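Review: Kurkley parallel gripper kit, after one summer of use
Posted Sep 11, 2021 by Duván Salazar

I put off buying new grippers for most of a year. Our old fingers were printed in-house, they cost next to nothing, and every budget meeting ended with me saying we could print another set. We could, and we did, over and over. In May I finally added up the hours and ordered the Kurkley kit through Takotholm. It came to 402 dollars per arm with shipping. My line in the plan said 400, so I'm calling that a win!

What you get: the gripper body, flat fingers, a mounting plate and a cable that is long enough (thank you). The adapter for our Cheon arm was extra, and you should put it in your budget from the start. I didn't, and had to go back with a second request for a part smaller than my palm.

Our work is kitchen tasks. Doors, knobs, trays, food that slides around. I love this kind of work because it shows you very fast where your money should have gone. The toaster oven is our toughest customer -- the clear door folds all the way down to the table, and there's a thin handle bar near its front edge that gives a gripper very little to hold.

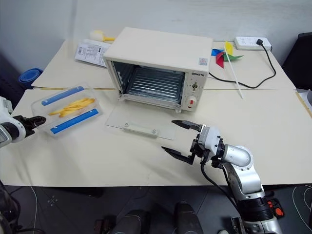
Toaster oven station, door down, fries in the container to the left.

The flat fingers are the best part of the kit for me. They fit in under thin edges where our printed ones used to catch, and they stay parallel all the way through the stroke. Round knobs are harder. The small timer knob takes some patience, and if your whole job is turning knobs I'd look at softer pads before you spend anything here. Vellenis sells some that fit, but I haven't tried them yet.

A few planning notes. Order spare finger screws. Leave more than 2 weeks for delivery, whatever the order page tells you. And buy the appliance you plan to test on before you pick finger lengths -- I did it the other way round and got lucky.

Would I buy it again? Yes, and the second arm's kit is already in next year's plan. I'll update this when the pads show up.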